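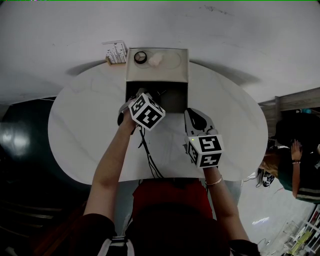

Evening sewing and mending teacher wanted - Breltmont Neighbourhood House

We are looking for a person who can teach basic mending to adults, one evening per week, starting in December. The course has eight sessions and the group is small. Most participants never used a sewing machine before, so patience is more important for us than diplomas.

You will show how to shorten trousers, change a zipper and repair a torn lining. Machines, thread and irons are provided. Please bring your own favourite scissors if you have them - ours are a bit tired.

The pay is $60 per session, plus $6 for the bus. We can also reimburse fabric for samples, if you keep the receipts.

You should speak English comfortably. Some Vietnamese or Portuguese would be very welcome, as many neighbours speak these at home. A police check is required and we will pay for it.

To apply, write a short letter about your experience and leave it at the front desk, to the attention of Emrys Llewellyn. Applications close 2025-07-12. Street parking is free in the evening.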